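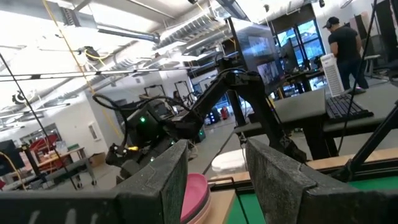 Shiela Marquez

Working Papers > Household Studies > Shared Tableware and Its Keepers > Section 4

July 25, 2025 | By Shiela Marquez

4. Stacking, Ownership, and the Plate on Top

Figure 4. Pink plates in a short stack on a light wooden tabletop, with part of a green mat to their right.

The earlier sections dealt with how plates enter a shared house. They arrive in boxes from parents, in the arms of departing neighbors, and now and then by routes our informants preferred to leave vague. This section takes up what happens once they are there, and in particular the small and stubborn matter of the stack.

A stack of plates is a queue that serves from the wrong end. The plate washed last is put on top and is therefore used next, so that in a house with more plates than eaters the lower ones can go unused for months. Residents of the Alta house had a set of soup plates at the bottom of the cupboard that everyone described as "for guests." Guests came regularly during our visits and were fed from the top of the stack like everyone else. When I asked what kind of guest would qualify for the soup plates, the answers drifted toward grandparents and then stopped.

The interviews drew on 40 residents across four houses, which we call Amness, Jistevar, Mangubat, and Alta. Each was asked to say which plates in the kitchen were theirs, which were common property, and which belonged to somebody who had moved out. The third category was the largest in every house, and also the one people discussed with the most confidence. At Jistevar a set of plates was credited to a former tenant whom no current resident had met. He was nevertheless said to be particular about them, and one woman lowered her voice when she took one down.

Matching sets behave differently from mixed crockery. Plates of a single color, such as those in Figure 4, invite people to think of them as one object, and a resident who breaks one tends to report having damaged "the set." Residents who break an odd plate tend to report nothing. We found this pattern in all four houses, although it should be said that our evidence for unreported breakage consists largely of one resident reporting another. The Mangubat kitchen was especially productive in this respect, and we thank both sides.

Color also matters for ownership claims, in a way we had not planned to study. Plain white plates were described as common property even where a receipt could be produced. Colored plates were assumed to be somebody's, and the assumption held up well against the facts. At Amness, a blue plate left over from a party was washed, dried, and set apart on its own shelf from December until the end of our fieldwork, awaiting an owner. Its keeper was offended by the suggestion that she might eat off it.

The place where a stack rests is a further clue to its standing. A stack in a cupboard is stored, while a stack on a table is either about to be used or has been forgotten, and residents were poor at telling the two apart. Seven of the disputes recorded in our notes began with a stack on a table. The usual form is that one person takes the plates out as a hint that dinner should be cooked by somebody else, and the others read them as clean dishes that the first person has failed to put away. Both readings are reasonable. Neither party mentioned dinner until asked.

It would be easy to make too much of this. Earlier writing on shared kitchens has leaned hard on the written rota, partly, I suspect, for the good reason that a rota can be photocopied. Plates leave a poorer record. What they do offer is a kind of running vote on who is expected to come back to the table, taken several times a day by people who would deny having voted. The Alta soup plates are a vote too — a long-standing one for company that has yet to turn up.

Two limits should be noted. We visited mainly in the evening, when residents are hungry and inclined to speak in absolutes. We also ate with them, usually from the top of the stack, and in doing so will have shifted the order of the plates we had come to observe. The mugs present a separate and much angrier body of material, and are left to Section 5.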